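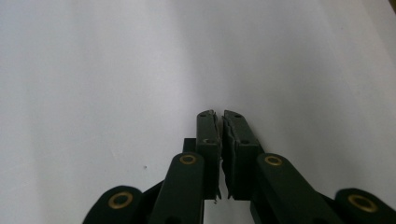
White on white, brighter near the middle, going gray toward the top corners.

Handout 3: Painting White
Kusum Kandpal, Beginning Watercolor, Morgan Room, Skestham

OK, so after the eggs last time several of you told me you went home and felt a little betrayed by white. Good! It's a strange color to paint, especially in watercolor, where the lightest thing you own is the paper and everything you do to it makes it darker. I'm putting down what I said in class plus the parts I forgot to say, and the homework is at the bottom.

Go back to the big pale area at the top of the page. If I asked you what color it is you'd say white and you'd be right, and if you left the paper bare you'd have a hole in your painting. Squint at it. The middle holds the most light, both upper corners drop to a light gray, and over on the right there's a faint slant where one tone slides into the next. There's no line anywhere in that change. A beginner's brush wants to put one there (mine did for years), so we use a big brush and a lot of water and we keep our hands off it once the shine starts to go.

Then find the tiny speck just left of the dark shape. I love that speck. Put your finger over it and take it away again, and see how much flatter the white gets without it. One small dark mark tells the eye there's a surface there and the pale part isn't just air. You get one of these per painting. If you make 8 of them it looks like you sneezed.

How I mix the gray

Please don't reach for black. I use ultramarine and burnt sienna with far more water than feels reasonable, and I test it on a scrap and let it dry before I believe it. It dries lighter. If it looks right wet, it's too weak, and if it looks slightly rude wet, it's usually fine. Lean it blue for daylight from a window and brown for a lamp. Diarmuid asked whether he could use the tube of neutral tint that came in his Wurnorari set, and sure, but put a touch of something else in it or all your shadows will come out the same temperature.

For the gradient itself:
Wet the whole area with clean water, right out past the edges.
Wait until it's shiny but not puddled.
Drop the gray in at the corners and tip the board so it drifts inward.
Stop about a third of the way sooner than you want to.
Leave the room if you have to. I mean it.

If a hard edge shows up anyway, let the sheet dry completely, then soften it with a damp (damp!) flat brush and a tissue. Scrubbing while it's half dry is how we get cauliflowers, and Conall has kindly offered his egg as a specimen if anyone missed it.

White and its neighbors 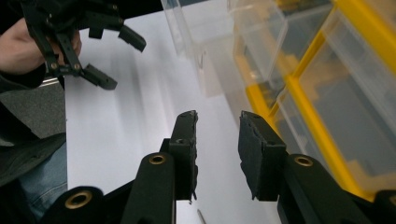
The other half of painting white is painting whatever sits next to it. You can't make paper brighter than it is, but you can put something properly dark beside it, and then the white does the work for free. People go timid here and paint their darks at half strength, and then they wonder why the whole picture looks like it was left in a sunny window. Look at how the jacket sleeve, the blue jeans and the gray of the floor stack up along the left side, three different values and all of them well below the white. Paint those honestly dark and you could leave the white almost untouched. Get the blue of the denim down before you decide on your shadow gray, too, as it'll change how cool that gray looks. And near the sleeve there's a thin silver edge catching the light. That's a reserved strip of bare paper with a dark on one side, nothing fancier. Draw it first, paint around it, and leave it alone.

Black things have the same trouble as white ones, by the way. The dark green in the first picture, nearly black in the shadows, has lighter and darker passages in it, and the ragged edges in both pictures are a nice chance to drag a fairly dry brush. Ita did this beautifully on the handle of her teapot, so have a look at her sketchbook if she'll let you.

Homework

Paint 4 small squares, no bigger than your palm, nothing in them but a white surface and its shading. Sheet of paper, plate, pillowcase, wall, whatever you've got. Same surface each time if you can stand it, at different times of day.

Then one larger one with a dark object laid on the white. Spend 5 minutes on a pencil value sketch first. Nobuhle, yours can be in ink since you've been doing so well with it.

Bring your scrap tests as well as the good ones. Stamus paper is fine for the small squares, but use something heavier for the big one or it'll buckle on you. I'll have spare half sheets by the sink.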